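Home Courses Workshop Notes Contact
Search this site Enter keyword Go

Rewi Shared Workshop - Building a Two-Finger Gripper
Handout 4, prepared by Yu-ting Hsueh

4.1 The linkage

In the last handout we cut the arms. Now we join them. The gripper has two arms, left and right, and one must be the mirror of the other. If you made two left arms, please return to Handout 3 before you continue.

Put in the lower pivot pin first, then the upper one. Each arm should swing with a light push of the finger. When it is stiff, take out the pin and clean the hole with a round file. Do not use oil on printed parts.

The finger pads come last. They must lean toward each other at the same angle - compare them from behind, at eye level.
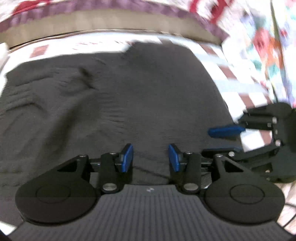

4.2 Checking the pads

The blue pads are softer than the black arms, and they wear out sooner. Close the gripper slowly on a sheet of paper and pull. The paper should hold evenly on both sides. If one side slips, loosen the pad, move it a little and try again.

Kwok-wai Lai asked in class if the bolts need thread lock. For the home build I would say no, because you will open the gripper many times.

Homework: close and open your gripper 23 times, then write down which pin became loose. Bring the notes and a small screwdriver to the next meeting.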